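About Us – How We Set the Rules for Robots That Handle Tableware

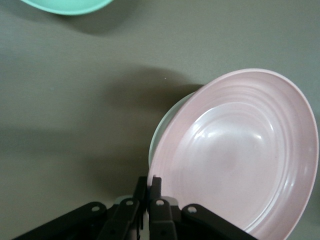
Waltden – Handling Practice Department

Our department writes the working rules for robot arms that pick up plates, bowls and cups at Waltden. We also check that the rules are followed, and we change them when they turn out to be wrong or too hard to read. The pink plate between the gripper fingers is held by the rim, and the rim is the subject of the longest chapter in our rule book.

Waltden makes and tests handling programs for kitchens, canteens and dish rooms. The company has other departments for the software and for the mechanical design. We sit between them and the people who stand next to the machine every day. Many of us came from the kitchen side. Marta Sirko, who leads the department, worked in school canteens before she studied machine safety, and she still reads each new rule aloud before she signs it. If she has to take a breath in the middle, the rule goes back to the writer.

What we are responsible for

We keep one document, the Galuline. It started as a short list of grip rules taped to a cabinet door and it is now the house standard for all tableware work in the company. The name is older than the department and has no special meaning in any language we know. The Galuline tells the operator how to prepare the table, how the arm may approach an object, where the fingers may close, and when a person must stop the work. It does not replace the law or the safety manual of the machine. When the manual is stricter than our text, the manual wins, and we ask to be told about it so we can correct our page.

We also keep the incident book. Every dropped plate is written there, also when it did not break. We ask for the object, the surface, the grip point and the name of the program. We do not ask whose fault it was. In the first years we did ask, and the book stayed almost empty.

Some rules from the Galuline

Visitors often want to see what a rule looks like, so we print a few of them on this page. The full text is given to customers together with the training.

Plates are gripped at the rim, with one finger on each side of it. The fingers close slowly for the last part of the movement. On a glossy surface the operator starts from the lowest force that is allowed and goes up in small steps.

When two plates lie together, the program must treat them as a stack until it has been confirmed that only one is held. A second plate may follow the first one for a short distance and then slide off. For this reason the first lift stays low over the table, and the arm waits there before it continues.

A tilted plate is not a released plate. The fingers may open only when the plate rests on something that will carry it, and the program must name what this something is. "The table" is an acceptable answer. "Down" is not, and we have seen it written.

Bowls that wait for their turn stay outside the path of the arm. The arm itself counts as part of the path, together with the linkages that open out to the sides of the fingers. New programmers often plan for the fingertips only.

Hands stay out of the marked area while the arm is enabled. Nobody reaches in to save a plate. A plate costs little, and we have a whole cupboard of them.

Shadows and light

One chapter of the Galuline is about lighting, and it surprises people. A plate and a gripper above a plain gray table throw a wide shadow, and a camera program that was tuned under different lamps may read the edge of this shadow as the edge of an object. Our rule says that each program is checked under the light of the room where it will be used, with the blinds in both positions. The result is written on the setup sheet. The operator must also note strong reflections inside the plates, and say from which side the light comes.

We prefer matte tabletops for the same reason. It is a recommendation and not a rule, as some customers already have their tables and they are good tables.

How a rule is made

Anyone in the company can propose a rule. It is enough to send us one sentence and the reason for it. We then try the rule with 2 operators who did not take part in writing it, and we watch where they stop to think. If they understand the text in different ways, the text is wrong, even when both of them did the task well.

A grip rule must go through 400 lifts before it enters the Galuline. The lifts are done with plates of different color and finish, and with at least one nested pair. We keep the sheets from these trials, including the ones for rules that we threw away.

We read the whole document again every November. This is slow work and not loved by everyone, but last time we removed 4 rules that had been written for a machine we do not own anymore. The present edition is dated February 2, 2018.

Training and visits

Operators from our partner Vurkari come to us for the basic course before they work alone with an arm. The course begins without the machine. Participants first move plates by hand, with two fingers only, and write down what they did. After this, most of them read the chapter on rims with more patience.

We also give the course at the Ifans site, where the dish room team has its own supplement to the Galuline for stacked bowls. We liked the supplement very much and we took two paragraphs from it, with permission.

Schools and small kitchens may ask for a visit. Please tell us beforehand what kind of tableware you use and, if you can, bring a plate or bowl of your own – one that you do not need back in perfect condition.

Write to us

If you use the Galuline and a sentence in it is not clear, please send us the chapter number and the sentence. You do not need to propose a better one. Questions about spare parts and service contracts should go to the service desk, as we would only forward them and you would lose a day.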